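Kitchen Tips: Looking After a Drip Coffee Maker in a Shared Room

These notes were written up after the open day at Irstead on Friday, October 8, 2021, where Eetu Mäkelä demonstrated arm work around an ordinary coffee maker. An arm needs the same conditions as a tired person at seven in the morning: clear access, a fixed place for each item and no loose cable in the way.

Positioning. Stand the machine on a level surface with the display facing the user. Keep a clear space in front of the carafe at least as deep as the carafe is wide. Ground coffee goes to one side, within reach.

Cables. Run the power cord behind the machine and straight to the wall. Do not lead it across the worktop. Mäkelä's rule is that any cord a gripper could catch, a sleeve will catch eventually.

The coffee maker and its surroundings at the Irstead open day.
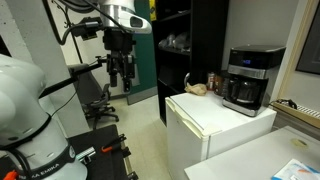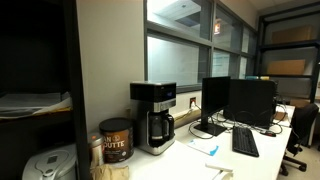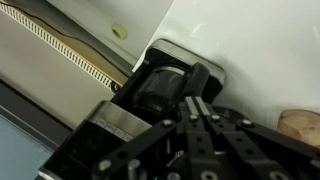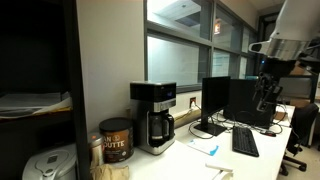

Carafe. Grip the handle and draw the carafe out level, without tilting, until it is clear of the warming plate. Return it the same way. Most chipped rims come from lifting too early — the lid meets the underside of the brewing head and the glass takes the load. Mäkelä teaches the arm this path first and leaves pouring until later.

Dose. Use 70 grams of ground coffee to 1,000 millilitres of water and adjust to taste. Level the scoop with a straight edge. Fill with cold water only.

Descaling. Every 31 days in a hard water area. Run one cycle with descaler mixed as the packet directs, then 2 cycles with plain water. Wipe the warming plate once it has cooled. Sugar left on it will bake hard and needs a plastic scraper.

Storage. Close the canister after each use and fold paper bags down to the level of the contents. A half-open bag goes stale and is difficult to grasp, by hand or otherwise.

The next open day is in December, at Tendham. Kettles and hinged lids are planned.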